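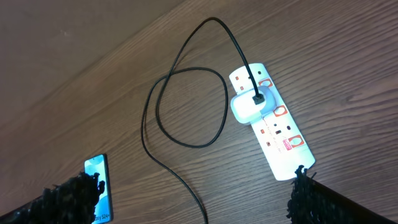
Karine Boychuk wrote back within the hour to say the new search on the Clometti docs site finds nothing if you type a function name with the brackets on, and could we please fix that before moving any more pages over. Fair point. Fixed Tuesday night, brackets now get stripped before the lookup. Dots still go through as they are, so Byun.load and load give you different results. Will look at that next.

Where we've got to otherwise. The old wiki had 1452 pages in it, most of them stubs or the same install notes pasted again under a new title. Everything under Getting Started is moved. Reference is moved up to the letter M, plus all of Byun becuase people kept asking. The tutorials are still on the old wiki and will stay there until Troltham 3 is out, no point rewriting them twice.

The wiki is read-only from today, 2018-05-24. If you had an edit half done, it's in your drafts, copy it out by hand and send it as a patch. Sorry. Export button was broken and I ran out of evening.

Known problems:

Code samples lose their indentation when you print. Screen is fine.

Old links with a capital letter in them go to the front page instead of the right page. Redirect list is 3820 lines long and I am going through it in batches.

The Skorkutura plugin page says it needs version 2 of the parser. Wrong, it works with either. The text is generated from a comment in the source so it'll stay wrong till the next build.

Dark theme: gone. Might come back.

Help wanted, mostly with the event handling chapter. It was written last December against an API that changed a fortnight later and half the method names no longer exist. If you know that bit of the code, even a list of old name and new name in a plain text file would save me days. Doesn't need to be nice prose, I can do the wording.

Also after anyone who builds the docs on Windows. The make script wants forward slashes in the output path and falls over with an error that mentions fonts, no idea why. Tell me what you see and which shell your using.

Patches to the docs branch please, not master. Next update when Reference is finished.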